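Asetdale Sorting Trial: progress report to the Plermont fund, 31 Dec 2019

Work this quarter was on picking red and green blocks out of a metal bin, as a stand-in for tidying and shelf work.

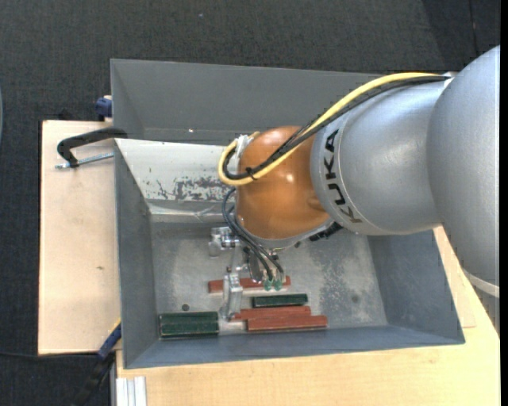

Fung asks whether any of this is nearer to a useful chore than it was in the spring. A little, we think. In December we ran 143 picks, and in 36 of them a person had to step in, mostly with blocks lying side by side or close to a wall. Mixed household items are still beyond us — we tried three and stopped.

Shop-floor restocking at Lomdale looks more likely than kitchen work, though the speed is poor. We have spent 3,250 pounds of the grant, all on parts. Next quarter we will repeat the bin work with softer objects and report the failures in full.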